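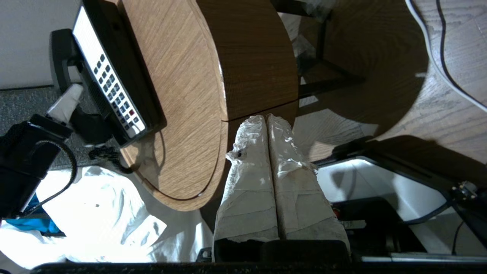 Film Society programme meeting, September 2024. Azra Halilović took the chair, the other chair being broken. The July minutes were agreed, apart from the sentence in which Papadopoulos was said to have "enjoyed" the Cemness documentary. He wishes it recorded that he stayed to the end. The evening of telephone thrillers was then discussed. Azra wants a foyer display built on a round bedside table and a black desk phone, the sort with a handset and one red button among the dark ones. Papadopoulos asked what the red button would do. Left for the next meeting.

Autumn season. Five titles proposed, three agreed. Vullano goes first, at its full length, with an interval – the distributor has asked us not to call it "the good bit". The family drama stays in. The restored silent goes in if the pianist can be talked round.

Subtitles. Two members again reported that they could not read them from the back row. It was suggested that they sit elsewhere. They will think about it.

Projector. Wimport have sent a lamp. It is a very nice lamp for a different projector. Azra to write to them, politely at first.

Discussion after screenings. To be kept to six speakers. Papadopoulos asked whether he counted as one. The meeting felt that he did.

Any other business. Biscuits, at some length. No decision.

Reading time: 2 minutes
3 comments · 5 shares
Contact us | © Film Society | Back to top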